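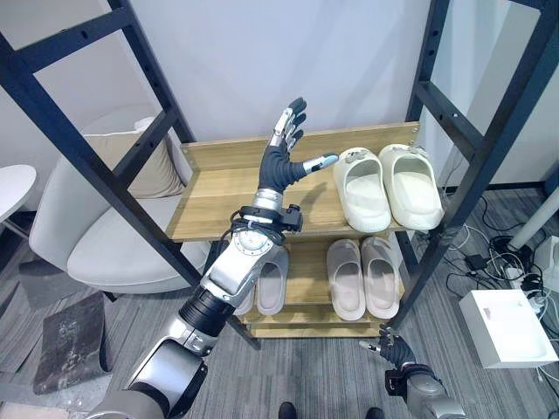
## Robot Cell Technician, Jedine Cell (full time, on site)

Rimow is hiring a technician to set up, maintain and repair one robot cell. The cell is called Jedine. It contains a two-armed robot with multi-finger hands, a set of household furniture used as fixtures, and the power and network equipment that serves both. The work is done at our Bonik site, on the ground floor.

The position reports to Priya Mercado, who runs cell operations. It is a hands-on job. Most of the day is spent at the robot or at the bench next door, and the remainder goes to the maintenance log and spare parts orders.

### The machine

The robot has logged over 2,210 powered hours in its current configuration. Its arms are original. Both hands have been rebuilt, and the wrist collars were replaced in March with a revised part that carries the wrist module and its cable bundle. The new collar holds its alignment well, but the cables leave it in an open loop, and that loop has to be checked at the extremes of wrist rotation after any work on the forearm.

Tasks in the cell are mostly pick, place and reorder operations on low furniture. The shoe rack with the slides on it is the reference fixture at present. Reach to the lower shelf is the more difficult case for setup, as the forearm passes close to the rack posts and the margin depends on where the rack was put down. The cell has carpet underfoot and the rack is not bolted to anything, so its position is measured again at the start of each shift.

### Duties

- Run the start-of-shift check: joint homing, hand open and close cycle, wrist cable inspection, emergency stop test, fixture position.
- Replace wear parts in the hands: fingertip pads, linkage pins, tendons and palm covers.
- Recalibrate hand and wrist sensors after any part change, and record the values before and after.
- Route and secure cables on the arms and on the floor. Floor runs are to be kept clear of the robot's feet.
- Diagnose faults from the controller log and confirm them at the joint before ordering parts.
- Reset and measure the furniture fixtures when the task set changes.
- Keep the maintenance log current. Entries are made at the time of the work.
- Stop the cell when a check fails. The technician on shift has full authority to do this, and operators may not restart until the entry is closed.

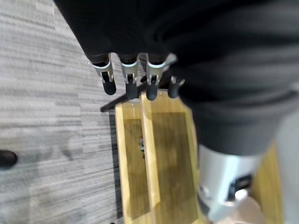

Hand maintenance is the largest item in the log, and applicants should expect it to take up a third of their time. A hand comes off at the wrist, is stripped on the bench, and goes back on the same day if the parts are in stock. The rubber fingertips wear first, usually along the leading face, from contact with shelf fronts and wooden rims during low approaches. The pins inside the silver linkages wear more slowly, but play in a pin is harder to find: the finger still closes, and the error shows up as a small sideways offset at the tip. We check for it with a feeler gauge at every tip change. The black forearm cover is drawn back before the wrist fasteners are loosened, and it is inspected for pinch marks before it goes back on.

Access to the palm is tight. Several of the fasteners are small enough to be lost in carpet, so hands are not opened inside the cell.

### Requirements

- 3 years of work on robot arms, lab automation, prosthetics, camera rigs or similar small electromechanical equipment. Military and trade training both count toward this.
- Comfortable reading wiring diagrams and exploded assembly drawings.
- Able to crimp, solder and test fine-gauge cable without supervision.
- Able to use a torque driver at low settings and to record what was applied.
- Basic command line use, sufficient to pull a log and run a calibration script. Programming is not part of the job.
- Able to kneel and work at floor level for extended periods, and to lift 40 pounds with a second person.

A degree is not required.

### Useful but not required

- Experience with tendon-driven or linkage-driven hands.
- Experience with the Daher calibration bench. We have one – training is given in the first month.
- Familiarity with lockout procedures for battery-powered machines.

### Hours and shifts

The cell runs Monday through Friday in 2 shifts. The early shift starts at 6:30 a.m. and includes the start-of-shift check. The late shift ends at 9 p.m. and includes charging and the close-out entry. Technicians alternate by the week. There is no regular weekend work and no on-call rota.

Planned maintenance has its own block each Tuesday morning, when no tasks are run. Hand rebuilds, collar work and fixture changes are scheduled there where possible.

### Interview

The first interview is a phone call of thirty minutes with Rosalba Russo. The second is on site and lasts a half day. It includes a bench exercise: the applicant is given a spare finger assembly with a known fault, the drawing, and a tool tray, and is asked to find the fault, correct it and write the log entry. The written entry is weighted equally with the repair. Travel costs for the on-site interview are paid.

### How to apply

Send a resume and one page describing a repair you carried out yourself. State what the symptom was, what you measured, what you replaced and how you confirmed the result. Photographs of the work may be attached. Address applications to Rosalba Russo, Rimow, Bonik site, with "Jedine technician" in the subject line. Technical questions about the cell can be sent to Priya Mercado before applying. Applications are read as they arrive, and the posting closes when the position is filled.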